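Hayes shop puts off second robot arm, buys shelving

HAYES — The Mekia workshop will get through another budget year with the robot arm it already has, after managers decided in February that a second one could wait and that the furniture around the first one could not.

The request had been for a matching arm, a spare gripper and a service plan. What came back approved was a set of replacement racks, 12 pairs of gripper finger pads, a label printer and a chair. The chair was not in the request.

"I asked for a robot and got a chair," said Maeve Cronin, who runs equipment planning at the shop. "It's a good chair. I've put it in the inventory under motion systems."

Mekia works out handling routines for footwear sellers, mostly the job of getting slippers and shoes on and off display racks without squashing them. Its main client this year is Fullach, a slipper retailer that would like its stockrooms tidied overnight and would like to pay for this in installments. 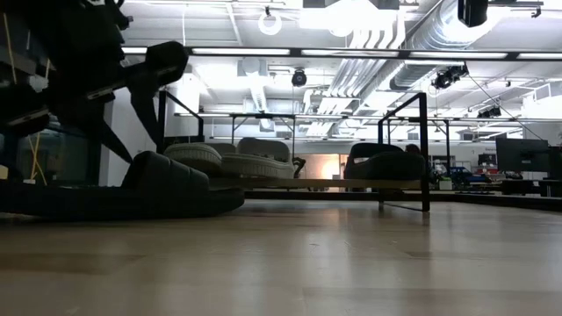 Slippers are harder on a budget than they look. A boxed product can be picked up with more or less anything, but soft footwear flops, and the pads on the gripper fingers wear down faster than the spreadsheet had allowed. Last year's plan set aside money for four pairs. The shop was through those by spring and spent the rest of the year borrowing from the line marked "training and travel," so no one was trained and no one traveled.

Two suppliers quoted for the second arm. Bendik offered the lower price, with delivery in 24 weeks and installation listed on a separate page in smaller type. The other bidder promised 20 weeks and threw in a day of setup, then wrote again to explain what it meant by a day. Cronin's comparison of the two runs to 23 pages, and she believes it has been read as far as the table of contents.

Floor space settled the matter in the end. A second arm would need its own power, its own rack and enough clearance to swing, and the only stretch of floor that fits the bill is where people walk to get to their desks. Moving the desks was priced. The figure was passed around the meeting and then passed around again, and the discussion turned to shelving.

The new racks are lighter than the present ones and can be adjusted without a wrench, a feature the staff pushed for and the finance office described as "nice." They are due before summer. The pads have already arrived, in a box large enough for a second arm, which Cronin said raised hopes in the building for most of a morning.

Fullach has been told that its schedule stands. Bendik's quote is good through the end of the quarter, and the company has called twice to mention it. Cronin plans to file the same request next year, with the chair taken off the list.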